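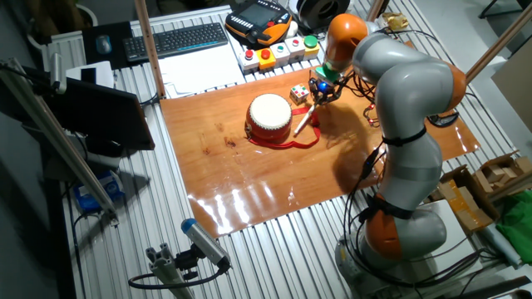 3 min read

Is wood stiffer along the grain in ALL directions that matter, or am I reading the table wrong?

posted by Skumer

Trying to work out sag for a shelf. Span is 40 inches, solid spruce board, books on it. The table I found gives three numbers for stiffness – longitudinal, radial, tangential – and they're wildly different. Longitudinal is more than ten times the tangential one. I used the average of all three and got a sag so big the shelf would basicaly be a hammock.

So which one do I use? And if the board is cut so the rings run flat vs. standing up, does that change the answer? My neighbor says wood is wood and just use one number. The hardware store guy says the rings matter a lot. Can't both be right.

Also – the table has six more numbers under it, Poisson ratios with two letters after each one. LR, LT, RT and so on. Do I need those? Please no matrices if possible, I did one year of physics and it was a while ago.

Edit: board is 1 inch thick, grain runs the long way. Forgot to say that.

3 replies

Marchand

Use the longitudinal one. Don't average. Done.

Hartmut Ehlers

Marchand is right but you asked why, so.

When the shelf bends, the top face gets squeezed and the bottom face gets stretched, and both of those happen along the length of the board. Your grain runs along the length. So the wood is being pushed and pulled along the fibers, and the stiffness that counts is the longitudinal one. The radial and tangential values are for loading across the fibers. An average of the three doesn't describe the board in any direction at all, it's just a number.

Rings flat or rings standing: for sag, hardly any difference. The long direction is still the long direction. Where the rings do matter is shrinkage. Wood moves more tangentially than radially as it dries, often close to twice as much, so a flat sawn board will cup and a quarter sawn one mostly stays flat. I'd guess that's what the store guy had in mind. Your neighbor is fine for shelves and wrong for tabletops.

If you had the grain running front to back instead, then you'd be bending it across the fibers and it would sag many times more. Probably crack. That's your hammock.

The two-letter numbers. First letter is the direction you load, second letter is the direction you measure the sideways strain. LR means load along the length, see how much it thins in the radial direction. LR and RL are different numbers, which looks like a misprint the first time you see it but isn't. They're tied together: LR divided by the L stiffness equals RL divided by the R stiffness. Handy for checking a table, though measured values never match perfectly. For a shelf you don't need any of them.

One thing to watch – the table values are for small clear specimens, no knots, at a stated moisture content. Real board, knock some off. And wood creeps. Leave books on it for years and the sag can end up half again what you calculate, sometimes double. I'd design for double.

Thickness is cubed by the way, so if the number comes out ugly, go thicker before you go shopping for a different species. Going from 1 inch to 1 1/4 nearly halves the sag. And check if your "1 inch" is really 3/4, store lumber usually is. That alone more than doubles it.

Skumer

Measured it. 3/4. Of course.

So redo it with 3/4 and longitudinal only, then double for creep? Load is roughly 70 pounds spread out evenly, mostly paperbacks.

Hartmut Ehlers

Yes. Uniform load formula, the one with 5 over 384. Keep your units straight, stiffness in psi and everything else in inches and pounds. Total load is 70, so if your version of the formula wants load per inch it's 70 over 40, 1.75. People put the total in there and get a answer 40 times too big.

Himum

isotropic = same in every direction, anisotropic = not the same. wood is orthotropic which is a kind of anisotropic with three directions at right angles. glass is isotropic. most steel you can treat as isotropic. plywood is sort of in between, the layers are crossed so its more even in the plane of the sheet but still weaker through the thickness

we used MDF for ours and it sagged anyway so idk. put a strip along the front edge, standing up. helps more than any of this

Skumer

Front strip is a good idea, might do both. Thanks all. Marking Hartmut's as the answer, sorry Marchand, you were faster.

Marchand

lol fine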